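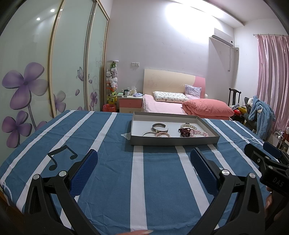
6 Nov 2023

Chore: sort small accessories in a tray, bedroom table. Hand-held gripper, operator walking it through by hand. Policy runs on the bench arm come later in the week.

The question from Vulero is still the one they sent in the spring: can a machine tidy a bedroom yet, yes or no. My short answer is no. The longer answer depends on which part of tidying, so I'm keeping notes per item type this time.

Items in the tray: metal cuff, thin bangle, pink beaded bracelets, a white pearl one, a dark red scrunchie. The tray is shallow and gray with a white lining. Striped cloth under it.

Cuff. Easiest of the lot. It is stiff, it stays where you put it, and the finger pads grip it on the first try if you come in across the band. From the end it rolls off the pad. Marlies thinks a slower close fixes that. I tried slower and got the same roll, so I think it's the angle.

Bangle. Bad. It was lying partly over the cuff at the start, and when I went for one I moved the other. A person slides a fingernail under it and doesn't think about it. The pads are too thick for that. Two approaches worked: push the bangle against the tray wall until it tips up, or clear the cuff first. The second is cleaner to record and I'd make it the default order.

Beaded bracelets. They pick up fine and put down badly. Grip one at any point and the rest hangs in a loop, and where the loop lands is luck. If the spec says "laid in a circle" we fail most of them. If it says "in the compartment" we pass nearly all. Need Vulero to say which. Mieke Van den Broek has asked them twice.

Scrunchie. Soft, forgiving, no complaints. Came up with the pearl bracelet caught on it once, which I kept as a valid episode and tagged "double pick".

Session totals: 60 episodes, 12 thrown out. Most of the thrown-out ones are mine, from the first part of the session before I stopped resting my wrist on the table. That puts the accessories set at 1,188 kept. The full household set stands at 2,512 including the kitchen drawers and the Ziltley laundry work.

Compared with the Van Damme job (bolts and washers into bins, shop floor), this is much harder per item. Their washers are all the same, the bins don't move, and the light is the same all shift. I'd call that one close to ready. A bedroom has none of it. Bed, chair with clothes on it, plush toys, nightstand with small things on top, and each of those is a separate chore with its own way of going wrong. Clothes on a chair I would not quote for at all at the moment.

Time: by hand without the gripper I emptied and refilled the tray in well under a minute. With the gripper, around five. The bench arm on last month's policy did not finish, it stalled on the bangle and I stopped it.

Lighting note: there are recessed ceiling lights and they show up in the wardrobe glass. Also watch the silver pieces for glare. Marlies Kofler wants a pass with the curtains closed to compare.

Pads: the blue texture is holding up. Check the pivot screws before the next session, left jaw felt a little loose to me toward the end. Trornell has spare pads on order, no date given.

To do
- Ask Vulero again about the beaded bracelets, in writing
- Redo bangle with cuff removed first, same tray
- Try the thinner fingertips if Trornell still has the old set
- Retag episodes where two items came up together
- Plush toys next, bigger and softer, should go faster

MK read this and disagrees about the cuff. Will run it both ways.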